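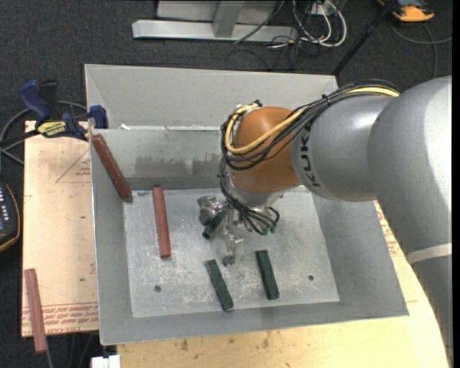 Geum-ok Sung wrote back on the first draft of this section that we had it wrong, that what we'd been logging as dropped grasps was a wiring fault and should be reported as one, and that a stop which arrives after the finger has already hit the wall shouldn't be called a stop. We have rewritten the section with that in mind. The old wording survives in the logs.

Figure 7. The Pruitt cell, arm over the bin. Dark-green blocks and reddish-brown sticks are the test parts. Note the cable run over the wrist joint and down across the hand.

5.3 Loss of finger feedback during bin picks

Setup as in 4.1, same bin, same parts, Samora planner unchanged. KUKA arm, multi-part gripper, cables routed outside the arm and over the wrist (Fig. 7). The outside routing was a choice made in February to save time when swapping hands. We did not revisit it before the long run. Should have.

The fault, short version: at certain wrist angles the bundle goes tight, the finger position signal drops out, and the Honex driver holds the last good value instead of flagging it. The planner sees a finger that is open and still. The real finger may be doing somthing else. The arm keeps descending on a hand pose that is out of date.

Out of 70 picks in the long run, 23 had at least one dropout. Most were harmless, the signal came back before contact and the pick went on as normal. In 7 the dropout overlapped with the descent. Of those, 2 ended with a finger pressed against the sloping side of the bin and the arm still pushing. Both were stopped by hand from the control device. The force limit did trip in the second case but later than the operator did.

Block picks vs. stick picks. We expected sticks to be worse. A stick leaning in a corner needs a tilted approach, a tilted approach needs more wrist, more wrist means more pull on the bundle. This held for the harmless dropouts. It did not hold for the wall contacts, one was a stick and the other a block lying near the wall. Too few to say anything. We report it anyway so nobody reads the stick numbers as the whole story.

What the log shows. Givon records joint angles and commanded finger position every cycle, measured finger position only on change. Bad combination here. A frozen signal and a finger at rest look exactly the same in the file, a long gap with nothing written. We found the dropouts by going back to raw driver output and matching timestamps, slow work, and part of the run had to be done by eye. A heartbeat field has been added since.

Checks on the cause. Three other explanations were looked at first:

Driver load. Replayed the same command stream with the arm parked. No dropouts.

Bad connector. Reseated and then replaced. Dropouts continued at the same wrist angles.

Electrical noise from the arm. Ran the arm through the pick paths with the bundle unclipped and held slack by a temporary hanger. No dropouts. Same paths with the bundle clipped back as before, dropouts returned. This is the test that convinced us, and it's the one Sung had asked for at the start.

We did not cut the cable open. A partly broken conductor that opens under tension would fit everything above, but so would a strained crimp inside the hand housing, and we can't tell them apart from outside.

Why the stop came late. The force limit is set on the arm, not the fingers, and it was set high so that brushing the bin floor on low picks would not halt the run. A finger pushing sideways on a sloped panel loads the arm gradually. The limit is reached eventually. By then the finger has been bent against sheet metal for a good part of a second. No damage we could find, but the hand is not rated for it and we don't want to rely on luck.

There is a second thing, smaller. The bin is clamped to the bench at the corner. A clamped bin doesn't give, so all of the push goes into the finger. An unclamped bin would slide and take the camera calibration with it, and we'd be picking from the wrong place on the next cycle. We kept the clamp.

Changes made. Bundle rerouted with a longer service loop at the wrist. Driver now marks a value stale after a fixed number of missed reads, and a stale value during descent halts the arm. Separate lower force limit for the part of the path near the walls. Wrist range cut on tilted approaches, which costs some corner picks, see 5.4. The changes went in togehter, so we cannot say how much each one contributes. A rerun with the cable change alone is planned, the cell was needed for the work in section 6.

Limits. One arm, one hand, one bundle. The dropout rate belongs to this cable in this condition and should not be carried over to other cells. The held-value behavior in the driver is a different matter, it will show up on any setup where the planner trusts the last reading, with or without a tight cable.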